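Screwdriver

I've been putting these tool entries together for a while now, and the screwdriver is the one I keep coming back to – it's such a plain thing, a handle and a shaft with a shaped tip, and yet people will argue about it all evening!

The flat tip is the old one. It slips out of the slot if you so much as sneeze, and I've got the scratched cabinet doors to show for it. The cross-shaped tip came much later and sits in the screw a lot better (until you use the wrong size and chew up the head, which I did all through March while fixing my back fence).

My friend Wilma Hendriks owns 112 of them and swears she uses every one. I get by with 2, plus a stubby one for tight corners.

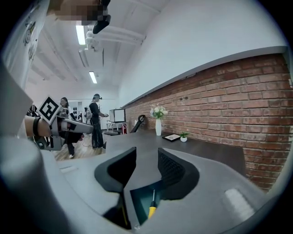 Handles matter more than beginners think. A fat one lets you turn harder, and a slim one spins faster between the fingers, so for tiny screws I go slim every time. See also: Hex key, Nut driver.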